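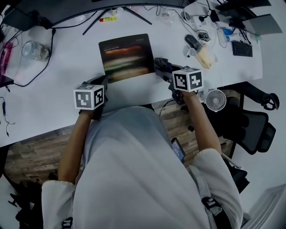

## Tue 2 December, hide glue, second batch

Soaked 90 grams of the Nyitrai pearl glue overnight and warmed it slowly this morning, and oh, what a difference from the last lot! It ran off the brush like thin honey (Nikola Trajkovski would say too thin, but he likes it practically chewy).

Glued the back rail of the Nelley chair first, then the 2 loose stretchers, and left everything clamped with the old Flerner bar clamps, which still slip if you look at them sideways.

- Rub the jaws with chalk before the next glue-up.
- Keep the pot lid on. I lost a good bit of water by lunch.
- Order more pearls, 12 bags if the price holds until March.

Clamps stay on until tomorrow, so please don't sit on it, Nikola.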